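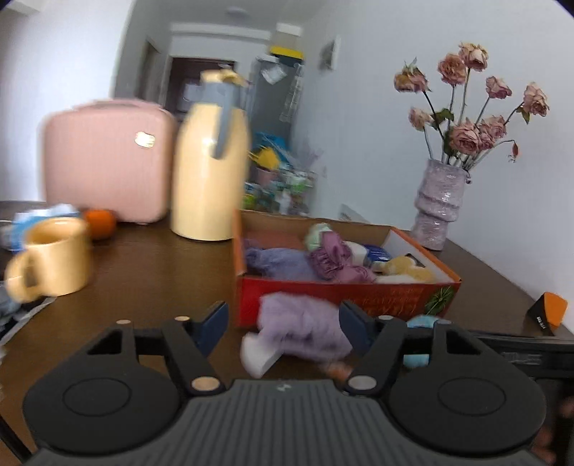 Hoekstra 2472 Table Protection Oil

Matte hardwax finish for dining tables, sideboards and other indoor wooden furniture. Supplied by Wendix.

Product overview

Hoekstra 2472 is a clear, low-odor finish intended for wooden surfaces in daily household use. It is absorbed into the upper layer of the wood and leaves a thin, even coat that may be repaired locally without sanding the entire surface. The product does not form a thick film and is not recommended where a high-gloss appearance is required.

The finish is suitable for oak, walnut, beech, ash and most stained softwoods. It deepens the natural color of the wood slightly. Customers treating dark-stained furniture are advised to test the product on the underside of the tabletop before proceeding.

Available sizes and tints

Item 2472 - Clear Matte
Item 2034 - Dark Brown Matte

Both items are supplied in a resealable metal can with a child-resistant lid. The Dark Brown tint carries a small amount of pigment and will disguise light scratches. It should not be used on untreated pale wood unless a permanent change of color is desired.

Application

Clean the surface with Pandier Wood Soap and allow it to dry overnight. Remove any wax or silicone polish, as residues will prevent the oil from being absorbed. Stir the can thoroughly.

Apply a thin coat with a lint-free cloth, working along the grain. Leave for 11 minutes, then wipe off all excess with a second, clean cloth. A further coat may be applied the following day. Most tabletops require two coats; end grain and table edges may require 3.

Oil-soaked cloths can ignite without an outside source of heat. Lay them flat outdoors to dry, or soak them in water before disposal.

Curing and first use

The surface may be touched after one day but continues to harden for nearly two weeks. During this period, it should be kept free of liquids, hot dishes and heavy objects. Boxes should be lifted into place and never pushed across the surface, as grit trapped beneath the base will mark a fresh coat. Soft contents are no safeguard in this respect: an open box holding little more than crumpled cloth, such as the lavender and magenta-purple pieces here, can scratch as readily as one filled with tools.
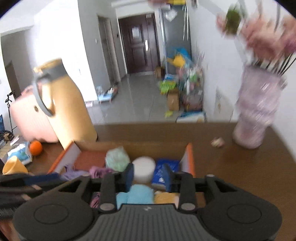 Routine care

Dust weekly with a dry cloth. Wipe spills promptly, particularly wine, vinegar and citrus juice. Vases should stand on a felt pad or a glazed saucer. Ammonia-based sprays and abrasive sponges must not be used.

Storage

Store upright between 41 and 77 degrees Fahrenheit. Once opened, the contents should be used within one year.

Technical inquiries

Questions concerning surface preparation may be directed to Saodah Nugroho, Product Support. Trade accounts are administered by Josphat Owino.

Product sheet revised 29/02/2020. Earlier versions of this sheet are withdrawn.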